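Odano Snack Table: Gallery

Back to all galleries

Saturday's open day at the Clanisard hall ran from late morning until the tea urn was switched off at 4. The snack table stood near the side door and was laid out by Siham Benkirane and Zaid Boutros. Most of the trays and stands came out of the hall cupboard, and the clear racks were lent by Jaber, the corner shop on Plirkumden Road.

Drinks and packets were priced singly. Sandwiches were sold whole, with no halves this year, and the price list was taped to the wall by the door. Afaf Kanaan kept the cash tin and had change for notes up to twenty.

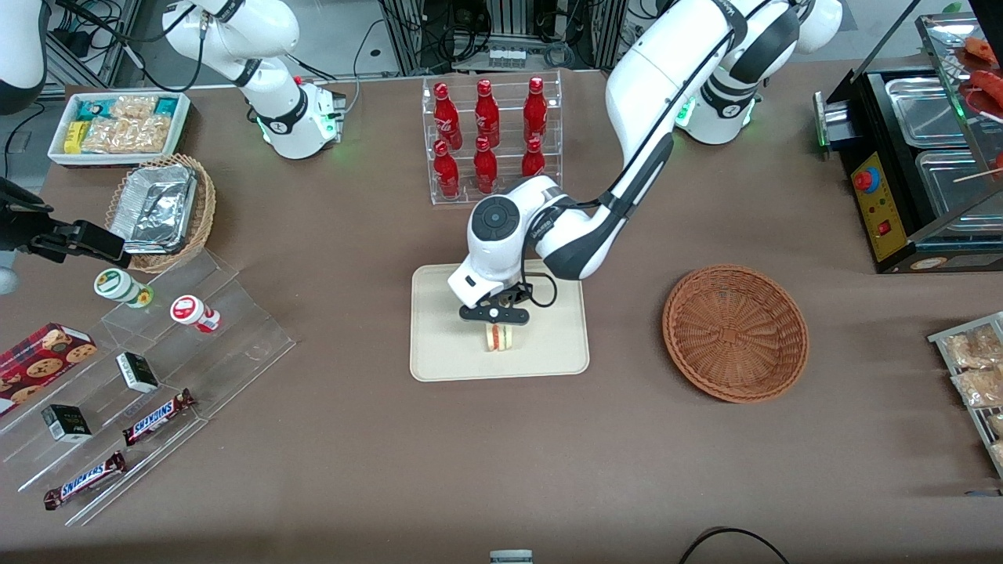
A sandwich on the beige tray, with red Coca-Cola bottles on the two-tier rack behind it. Crackers and other packets are on the white tray, and the foil containers are in the wicker basket.

The clear stepped stand was used for the smaller things, including the chocolate chip cookies. Anyone who lent a basket or tray for the day can collect it from the hall kitchen on weekday mornings. Please check the label underneath before taking one, as several look alike.

The next open day is planned for March. Offers of help with the table should go to Hala Fakhoury, and the hall booking is with Danica Brabec.

Gallery put together by Danica Brabec, May 19, 2018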